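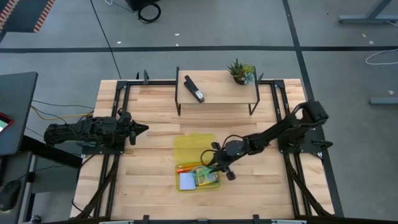

October
Kedir Zeleke

Learning Two-Arm Handling from Demonstration: Notes for Unit 7

This unit considers how a two-armed robot may be taught to handle household and office containers by copying a human operator. Students should have read the Bumora report before the session and should be familiar with the material on joint control from Unit 5.

1. The method

An operator guides both arms through the task while the system records camera views and joint positions together. A network is then trained to predict the next short run of movements from the current views. The Ikton set used in this course contains 398 demonstrations. Each was checked by a second person, and those with long pauses were removed before training.

The network does not predict one movement at a time. It predicts a run of 20, carries out the first part and then predicts again. Small errors are therefore less likely to build up. The cost is a slower response when an object slips.

2. Why the side view matters

A camera above the table gives the position of a box and its lid but says little about height. For a gripper approaching the end of a bin, a difference of a few millimetres decides whether the fingers meet the wall or pass over the rim. A camera placed level with the bin supplies this measurement. Frosted plastic remains difficult even so: from the side, the contents are reduced to soft shapes, and their edges cannot be relied upon. The two views should be treated as partners, and students should avoid reporting results from either one alone.
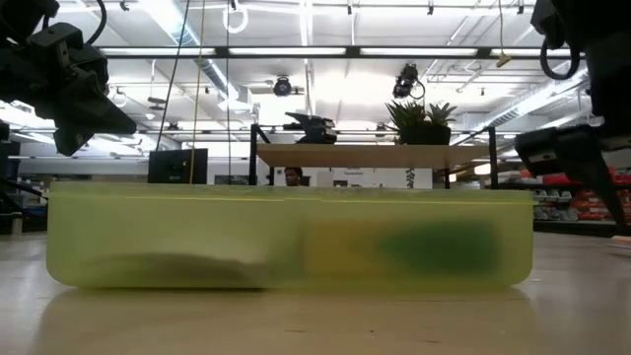 3. Results to be discussed

Morris, the baseline model, was trained on the overhead view only. Peken used both views and was otherwise identical. Each was trained for some 3000 steps. Peken placed its fingers more accurately at the rim, but showed no clear gain in choosing which item to grasp.

Students should come prepared to discuss whether this second finding reflects the method or the choice of container.

Reading for Unit 8: Bumora report, sections 4 and 5.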